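3.2 Tray position and the working surface

The second part of the study looked at where trays are set down before they are filled. In the Skoltumico interviews, packers described the placing of the tray as a minor step that took no skill, and most written procedures treat it the same way. The Guvton site manual gives it a single line. Our records suggest that it deserves closer attention, as the direction in which a tray lies affects how far a person must reach and how often the tray is moved again before the task is finished.

Of the 1341 placements coded by Silvana Leite and Aoife Nic Aodha, 77 were set aside where the outline of the tray could not be judged. The remainder were sorted by the direction of the long side relative to the front edge of the table. A tray was coded as "lengthwise" when its long side ran away from the front edge, and as "crosswise" when it ran parallel to it. A tilt of up to 15 degrees was allowed in either category.
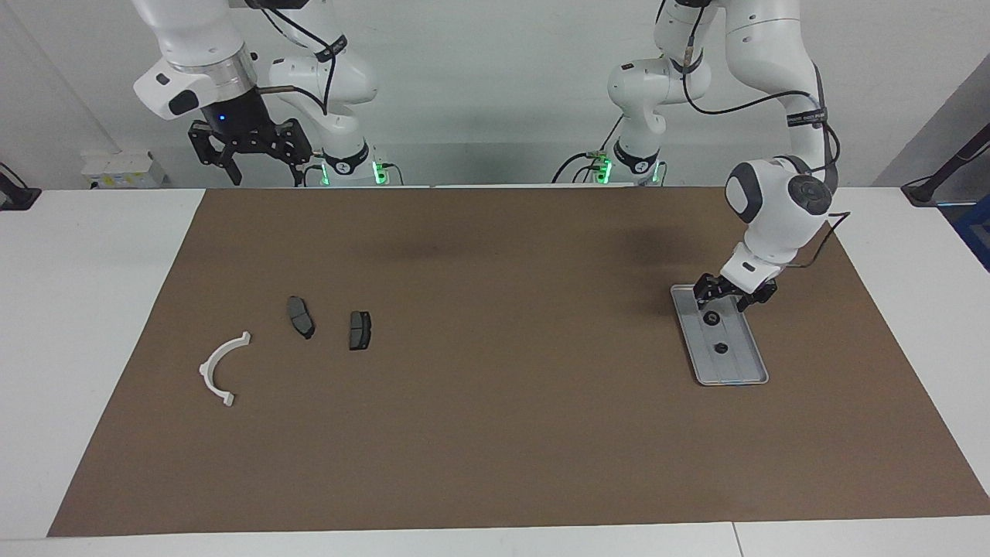 Figure 4. Metal tray on the right half of the mat, coded as lengthwise.

Orientation was recorded separately from location on the mat. The two are easily confused in practice, and early coders tended to mark any tray off to one side as badly aligned. The tray in Figure 4 lies on the right half of the mat and is slightly tilted, with its near end pointing down and to the right, yet its long side still follows the depth of the table. It was therefore entered as lengthwise, with a separate entry for side. Rounded corners, as on this tray, made the judgement harder, and coders were told to work from the straight part of the rim.

Agreement between the two coders was lower for tilt than for side. Most disputed cases involved shallow trays, whose rims offer little height to judge by. These were settled by discussion, using the coding guide adapted from the Predora storage trials. The guide was revised once, in April, to add a rule for trays resting partly on the mat and partly on the bare table. Such trays were assigned to the surface that carried the greater share of their length.

Placements from the Hennessy site were coded under the same rules but are reported separately in Section 3.4, as the tables there are narrower and crosswise placement was seldom practical.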